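Policy nails the static grasps, falls apart on anything soft. Wrist camera to blame?
Manipulation > Imitation learning > Results and complaints

lvlad
Posted 9:12 am
We've been trying to reproduce the Bulness result, the one where you drop part of the wrist camera input during training and the policy supposedly learns to stop leaning on it. For anyone who skipped it: during training you blank the wrist view for a random share of the steps, so the network has to keep using the fixed camera for the approach. At test time it gets both views and is, according to the write-up, a better person for it.

Our setup is two arms, one wrist camera each, one fixed camera on the whole table. 3842 demonstrations, teleoperated, mostly by me, which explains my posture. Objects are a mix of rigid stuff and plush toys.

Rigid objects: lovely. Plush: it comes down on the toy with great confidence and closes next to it. I retrained with the blanking at 30 percent and it got better on the rigid things, which were already fine, and no better on the plush. So thank you, science.

Has anyone seen the improvement on soft objects, or is it a rigid-object result wearing a big coat?

funau_bench
Posted 9:40 am
How are you scoring plush? If you count "lifted it by one ear and dropped it" as a failure and the original authors didn't, there's your gap.

lvlad
Posted 9:51 am
Lifted and still held at the end of the episode. An ear counts. I have very few standards left.

Abrehet G
Posted 10:05 am
I don't buy the camera explanation. Blanking the view fixes the approach. What you describe is a failure in the last couple of inches, and for those you want the wrist view as much as possible. You've taken the one sensor that can see the toy up close and taught the policy to shrug at it.

Try blanking only while the gripper is far away. We did that on Velach (our in-house stack, don't go looking for it) and the late-stage misses dropped. I won't quote a number because we ran it on two objects and one of them was a sock.

despres_l
Posted 10:18 am
Disagree with Abrehet, politely and for the third time this month. If you only blank it when you're far away, the policy learns "picture present means I'm close" and you've handed it a distance sensor made of cheating. It'll look great on your table. Move the table and enjoy.

Abrehet G
Posted 10:26 am
It already knows it's close. It has joint angles! It doesn't need to cheat, the answer is printed on the arm.

despres_l
Posted 10:31 am
Then drop the joint angles too.

Abrehet G
Posted 10:33 am
And what would be left, vibes?

funau_bench
Posted 10:37 am
There's at least one paper per year where what's left is vibes.

jhao
Posted 11:20 am
Boring question. When the demonstrations were collected, did the plush always start in the same pose? A mug looks the same from most directions if you ignore the handle. A stuffed animal on its back and a stuffed animal on its side are two different shapes with the same paint job. With 3842 demos split over all your objects, you might have a handful per pose for the soft ones. No camera trick rescues that.

We hit the same wall on the Sandu tasks. Went through the plush episodes by hand and the operator had a favorite pose. The operator was me.

lvlad
Posted 11:34 am
I was going to say "of course we varied the poses" and then I went and looked. We varied the position. Poses, less so. I'd toss the thing down and it would land how it landed, and it seems plush toys have opinions about how to land.

despres_l
Posted 11:41 am
Still want to see the views before I believe it's only the data. What does the wrist camera get when it's near the toy, and what does the fixed one get? If the toy is tiny in the fixed view, then blanking the wrist leaves the network guessing orientation from a blue smudge.

lvlad
Posted 12:15 pm
Two views, same session. Different moments, so don't try to line them up. 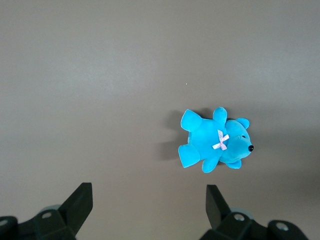
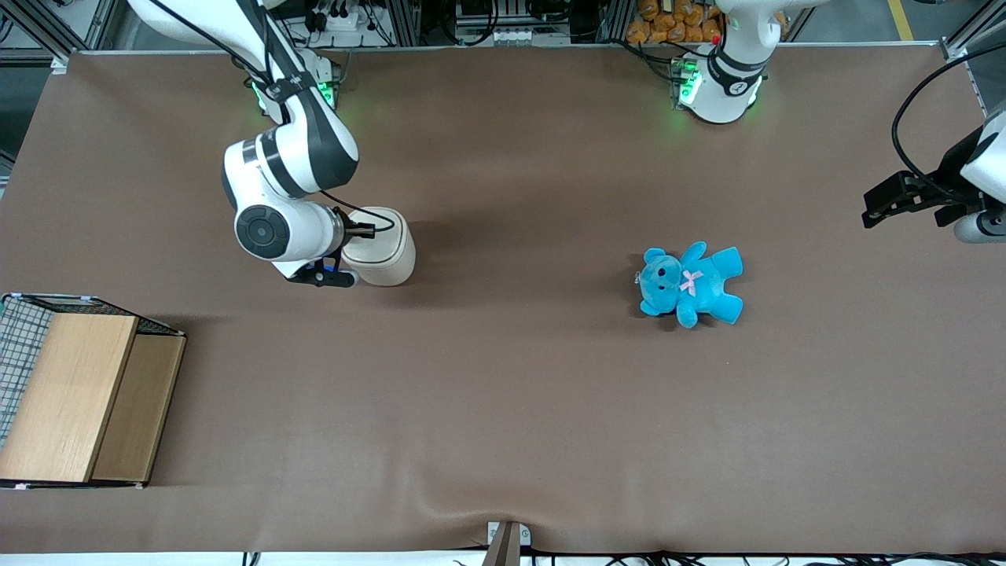
Wrist view first, fixed view second. Same blue bear in both, pink bow and all.

despres_l
Posted 12:29 pm
OK, it's bigger in the fixed view than I feared. You can find the ears and the bow from there. I withdraw "smudge."

I don't withdraw the rest. In the wrist view the head points right, in the fixed view it points left. Fine for us, we know there are two cameras. Is your network getting the wrist pose alongside the image, or is it supposed to work out which way is up from character?

lvlad
Posted 12:36 pm
Joint angles go in, but only at the very end, after the image features are pooled. So, character.

Abrehet G
Posted 12:44 pm
Feed them in earlier. That's a one-afternoon change and I'd do it before touching the blanking again. Also note that in the wrist picture the fingers are wide open and the bear sits off to the right of the middle of the gap. If your misses are always to one side, check the camera mount before you blame learning of any kind.

jhao
Posted 1:02 pm
And collect 80 more plush demos with the pose chosen on purpose. Write the poses on slips of paper and draw one each time. It's humiliating and it works.

lvlad
Posted 1:10 pm
Plan: check the mount, move the joint angles, leave blanking at 30, then the slips of paper. One change at a time so I know which of you to be annoyed with.

luminita_a
Posted 3:47 pm
Reading this with interest as the person who'll be asked to do the 80 demos.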